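Switching to decaf after lunch

5 February 2025

I used to drink coffee until five or six in the evening. Most days it was four cups, the last one made while I was getting dinner started. I slept badly and blamed the mattress, then the neighbors, then my age.

In June my doctor's office had me write down everything I drank for two weeks. I didn't like looking at the list. So I set a rule that regular coffee stops at noon, and anything after that is decaf or water.

The first week was hard. I had a headache for most of it and was short with people at work. Gordon Gill, who sits across from me, quit all caffeine years ago and told me to cut down slowly. I didn't listen, and I'd do it his way if I had to start over.

Decaf is better than I remembered. I tried the Isberg first and found it thin. The Lareck is darker and holds up to milk, so that's what I buy now. A 24-ounce bag lasts me most of a month. I grind it a little finer than regular and let it sit another minute before I pour.

I fall asleep faster now. I still wake up once most nights, usually around three, and I don't think coffee has much to do with that part. The afternoons are about the same as before. I expected to be dragging by two and I'm not, at least no more than I was on four cups.

I haven't decided about weekends. Last Saturday I had a regular cup at my sister's at almost four and was still up reading at one in the morning. The book was good, so I can't put it all on the coffee. 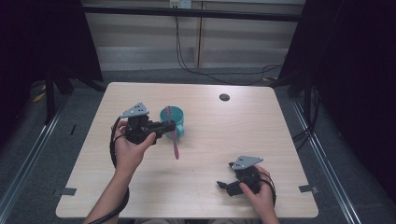
A teal mug on a light table.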